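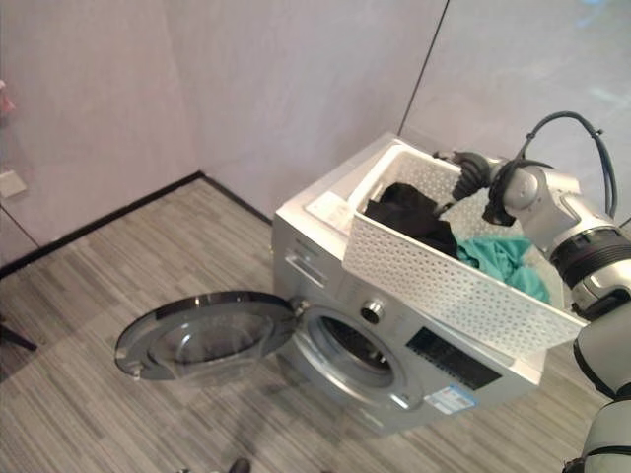 Could the diary please say plainly whether one household may put a small load through on its own, or must we wait until the drum is full? The question reached the Residence Office by note this morning, unsigned, and it is entered at the head of the day's record with the answer, as is the custom with questions that concern everyone.

The answer is that a small load is permitted. The Office asks only that the half-load setting be used and that the detergent be reduced to match. A full measure of powder with two or three garments leaves a white film on dark cloth, and the garments then have to be rinsed again, which uses more water than the small load saved.

Skudgate Residence, House Diary
Sunday, December 12, 2021
Entered by the Residence Office, domestic side

Weather cold and clear. Heating on from six. The front step was salted before breakfast and again at four.

The day was given over to laundry, as the second Sunday of the month generally is. The two residences at Skudgate and Dradbridge normally share a collection service, and the van from Dradbridge did not run this weekend. Notice of this was received on Thursday. Residents were therefore invited to bring down anything they would need before Wednesday, and the Office undertook to work through it in an orderly way. The response was larger than expected. By nine there were bags along the length of the corridor and one on the stairs, which was moved.

The machine was opened and the drum wiped around with a damp cloth before the first load. This is now standing practice. The fold of the rubber gasket was gone over as well, and it yielded a hair tie, a quantity of gray lint and a coin. The coin has been placed in the dish at the desk. It may be claimed there without any need for a description.

Sorting was done by color first and by weight second. The Office has tried it in the other order and does not recommend it. Whites and pale things made the smallest pile, dark things by far the largest, and there remained the usual group of garments that belong to neither. Teal is a case in point. It is too deep to go with the towels and too bright to be risked beside a new black pullover. The rule here has been that greens and blues go in with the darks on a cool wash once they have been through on their own several times, and by themselves until then. When the person sorting does not know the history of a garment, it is to be treated as new.

The white basket was in use for most of the day. It is light, and air passes through the holes, so that damp things may stand in it for a short time without harm. Residents are reminded that it belongs with the machine and should not be taken upstairs. In March it was missing for nearly 35 days and was found under a bed holding books.

First load in at twenty past nine. Towels and pillowcases, hot. Second load, shirts and light cottons, warm. There was an interval at eleven when the machine stood open to air, and the Office used this time to empty pockets. Contents of pockets, for the record: bus tickets from Jistville, a pencil stub, a folded list of groceries, several paper tissues and a wrapped mint. The tissues are the serious item. One tissue left in a pocket will cover an entire dark load in small white pieces, and the work of removing them falls on whoever happens to be standing there. Residents are asked, again, to check their own pockets.

The detergent drawer was taken out and rinsed at noon. A pale crust had formed at the back of the softener section. Warm water and an old toothbrush removed it in a few minutes. The drawer should be left slightly open afterward, and a line to this effect has been added to the notice.

The Office takes this opportunity to record the position on supplies. The large carton of powder from Pugh is sold as enough for 300 washes. At the measure that residents commonly use it will do a good deal less. A scoop has been marked with tape at the correct level. The tape was put on in the fall and has since come off, so it was put on again today with better tape. There is sufficient powder to carry the residence past the holidays. Stain soap is low. Clothespins are adequate, though a number have lost their springs and were thrown away.

Lunch was soup and rolls, taken early so that the tables would be free for folding.
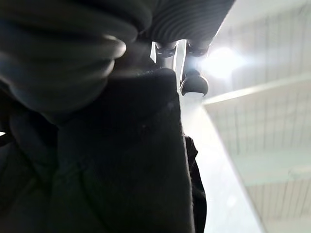
Heavy knits ought to be turned inside out before they go anywhere near the wash, a resident remarked at the folding table, and the ribbing at the cuffs and hem should never be used to pick the garment up. The Office agrees on both points. The remark led to a longer conversation than the afternoon strictly allowed, and its substance is set down because it will be of use to whoever takes the next laundry Sunday.

Ribbed edges stretch. A sweater or sweatshirt that is lifted by its hem while heavy with water will hang longer on one side by spring, and no amount of pressing will bring it back. The garment should be gathered from underneath with both hands and lowered into the basket in one piece. It should then be laid flat, pulled gently to its proper width, and left alone. Charcoal and black knits also collect lint from everything near them. Turning them inside out keeps the lint on the side that is not seen. A second opinion at the table held that this merely moves the problem, and that the answer is to keep towels well away from dark clothing at every stage, including in the basket. This was also accepted. The notice will carry both.

There was some disagreement over whether black and charcoal should be washed together. The Office has always done so and has seen no harm come of it. One household keeps them apart on principle and is free to continue.

The dark loads went through in the afternoon, at the cool setting and with the slower spin. They take longer to dry after a slow spin but come out with fewer hard creases, and at this time of year the racks can stand all night by the radiators in the upper hall. Two racks were put up there. A third was found to have a bent leg and was returned to the closet. It has been returned to the closet before in the same condition. The Office will either have it repaired or dispose of it, and will enter here which was done.

A word on the carpet. Water was spilled by the machine at some point after two o'clock, from a bucket and not from the machine, and was taken up with old towels straight away. The striped carpet hides a wet patch very well, so residents should say so if they spill something and should not wait for it to be discovered by a person in socks. The carpet was dry to the touch by supper.

Folding followed the usual pattern. Shirts in thirds, sleeves behind. Trousers along the seam. Knits flat, never on a hanger. Socks were paired where pairs existed, and the remainder went into the drawer for single socks, which will be opened to all on the next laundry Sunday. Bedding was folded by two people at a time, in the corridor, where there is space to step back.

A matter of record from the wider organization: the Dradbridge residence has written to say that its laundry budget for the coming year is set at 4,000 dollars and to ask whether Skudgate intends to match it. The letter was read and put aside for Monday. The domestic side would observe only that a second machine has been requested in this diary before, and that today would have finished three hours sooner with one.

Uncollected at eight in the evening: one bag with a blue drawstring, one bath mat, and a pair of gloves that had not been washed and do not seem to belong to any bag. These are on the shelf at the desk.

The door of the machine was left open for the night and the water turned off at the wall. Lights in the upper hall were left on low for the racks. Fresh bread is expected at seven tomorrow, and the Jistville delivery some time before ten. Someone will need to move the folding tables back before then.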